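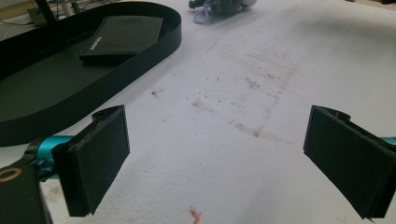 Most of my demonstration time last month went into one task: pick a small soft item out of a tray and set it down on the open surface beside it. I collect with a hand-held gripper, the kind with a camera on the tool, so the policy sees what the tool sees and very little else. The black rectangular pouch is my least favorite item in the set. It sits in a black tray, I reach for it with black finger pads, and the only strong color anywhere near the contact point is the turquoise rod behind each pad.

I started with teleoperation. Radu Radu had the leader arm set up and was generous with it, and over two evenings I recorded 30 episodes. They were clean but slow. My median episode ran more than double what it takes with the tool in my hand, and nearly all of the extra time was spent hovering over the tray wall while I judged depth from a monitor. A policy trained on those episodes hovered too. It would arrive above the pouch, wait, descend a little, wait again.

With the hand-held tool I got 300 episodes in a weekend, plus a Friday night. The hovering went away and other problems came in. My wrist does things the arm can't. In replay, 11 of the first batch hit a joint limit on the way out of the tray, all of them grasps near the curved end where I had rolled my hand to get a finger between the pouch and the sidewall. Heather Lennox suggested clamping the roll in post-processing. I tried it and the fingers ended up inside the tray wall, so those episodes were dropped and I recorded replacements with my elbow held in.

Rules I now follow when recording:

Start with the fingers open and the tool still for a full second. The tracker needs it, and so does the episode splitter.

Approach the pouch along its short side. Fabric folds if you close across the long side with too little depth.

Close at one speed. I used to slow down near contact, which taught the policy to stop just short of it.

Leave the tray where it is for ten episodes, then move it. Moving it every time sounds better, but I made more mistakes that way and the held-out score was no different.

Do not clean up between episodes. The white surface has a brownish stain and a fair number of specks, and I would like the policy to have seen them.

Training is on the same Tokton config as before, with the crop widened so the tray edge stays in view longer. Jean Shearer asked whether the teleoperated episodes are worth mixing back in. I ran it once at a low weight and the hover returned, faintly. I may try again with the pauses trimmed – the approach paths themselves were fine.

Next is placing the pouch back in the tray, label side known. I have not decided how to record the regrasp.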